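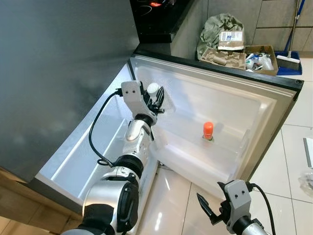 I started Clenis because I kept finding the same mustard at the back of my mother's fridge, year after year, and I finally took everything out and washed the whole thing. I loved it! The door is still my favorite part of any kitchen. It's where the little bottles go to be forgotten, the one with the bright orange cap standing in the door bin, the small white cap that you have to reach deep in to get hold of. Give me a fridge door and a bowl of soapy water and I'm happy for an hour.

These days we're a small fridge and pantry service working out of a converted bakery on Nellura Street. We come to your house, empty the shelves, wash the bins and the ridges in the liner (crumbs adore those ridges), wipe the door seal and put everything back where you can reach it. We've done more than 108 kitchens so far, from student apartments to the big staff kitchen at Lumbantobing, which has 9 refrigerators and a lot of opinions about salad dressing.

I'm fussy about bottles, I'll admit it. Tall ones go in the door, caps up, with a bit of room between them so you can get your fingers in. If a bottle has no label, we set it aside and ask you — we never guess and we never throw it out on our own. 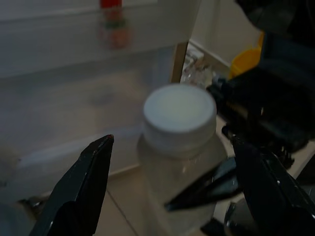

White screw cap, cloudy bottle.

People ask if they need to clean up before we get there. Please don't! Leave the sticky shelf alone and go have a coffee. A regular visit takes us 3 hours, and we bring our own cloths, tubs and coolers.

Our bookings go through Prerent, the same calendar our neighbors use for their party tables, so don't be surprised when you see that name on your confirmation. October fills up early — everyone wants shelf space before the holidays — so send us a note soon if that's your month.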